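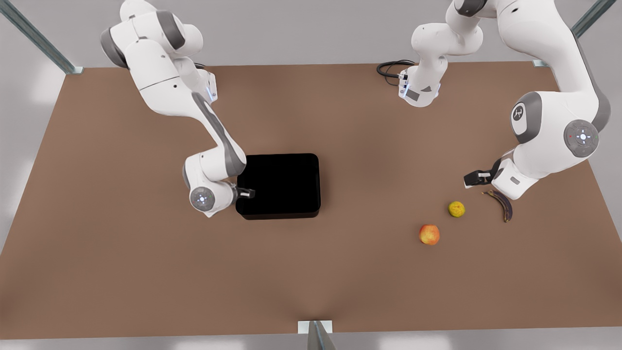
Wuvbridge Sim Kit support, ticket 2000
Product: two-arm fruit sorting pack
Status: waiting on customer

Hello Stellonthorpe team, and thank you so much for sending over the log and your settings file, it saved us a good deal of back and forth!

I loaded your file on our side this afternoon and ran the tray task 3 times. The left arm goes for the apple and the lemon happily enough, but on the banana it stops with the same "no grasp found" message you get. Your grasp search is set to 62 tries, and for a curved shape like that I'd go up to 200 (it's under Planner, then Limits, a bit buried I'm afraid).

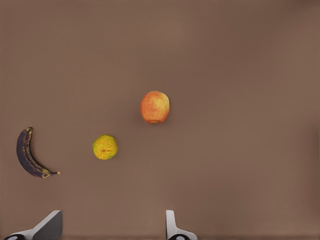
Wrist view, gripper open, apple, citrus and banana on the table.

The other thing I'd look at is the color filter. The old Skostow fruit set had a bright yellow banana, and the one in your pack is very dark, so a filter carried over from Skostow may well be throwing it out. Please try the Wan preset with everything else left alone, then restart the planner.

If it still stops, just reply here with the new log and I'll gladly pass it along to the planner folks.

Warm wishes,
Wuvbridge Support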